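Support > Tickets > Kitchen Equipment > Ticket 3065

Print this page | E-mail this page

Ticket 3065: Toaster oven circuit trips during preheat
Site: Sugden test kitchen, Bench 2
Opened: 26 Aug 2020
Priority: Normal
Status: Closed

Summary: The breaker serving Bench 2 opens during preheat when the Skanano kettle on the same circuit is in use. Site attachments follow. 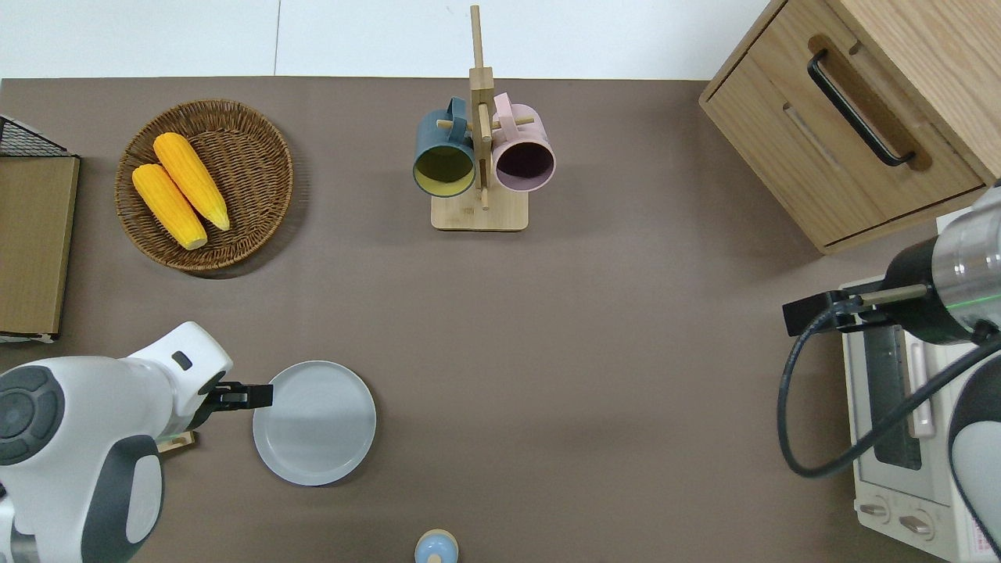
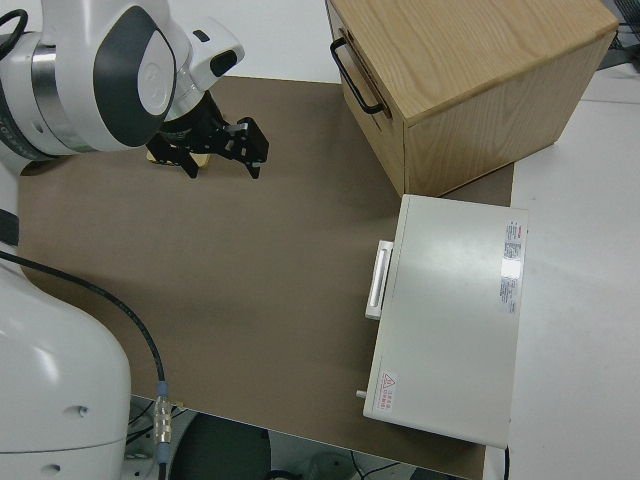
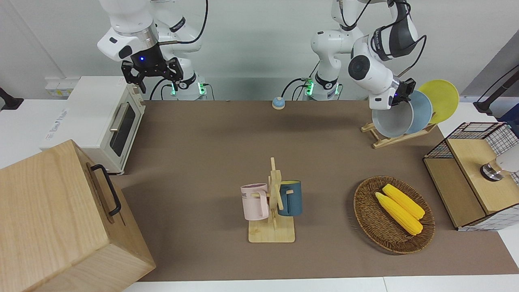
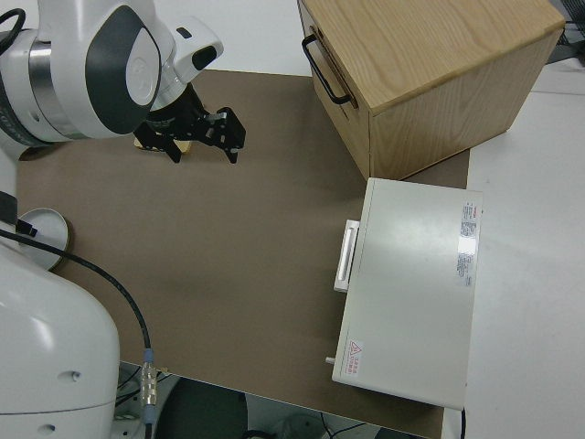 Attachments 1 to 4: Bench 2, Sugden. The toaster oven is in the third.

Reported fault
The site reports that the breaker opened twice during one morning. On both occasions the oven was set to 200 degrees and the kettle had just been switched on. The breaker was reset each time and held until the next preheat.

Log entry 1
The site was asked to unplug all items on the circuit and to run the oven alone through a full preheat. The breaker held. The oven was then switched off and the kettle run alone. The breaker held again.

Log entry 2
Both items were run together. The breaker opened before the oven reached temperature. The kettle is labeled 2000 watts. The label on the oven is worn and could not be read, so the rating was taken from the purchase record. The combined load exceeds the limit for this circuit.

Log entry 3
The site asked whether a larger breaker could be fitted. This request was declined. The wiring to the bench was installed for the present breaker and may not be used with a higher rating. Please refer to Flotero electrical guidance, section 126.

Log entry 4
The kettle was moved to the outlet by the pantry door, which is on a separate circuit. The Fedadent power strip formerly used for the kettle was withdrawn – strips of this type are not approved for heating appliances. Three preheats were completed with the kettle in use. The breaker held on each.

Resolution
Circuit overload. No fault was found in either appliance. The site is to keep the kettle on the pantry outlet and to submit a separate request if a second circuit is required at the bench. A replacement rating label for the oven is on order.

Contact Support | Copyright 2020 Flotero | Back to top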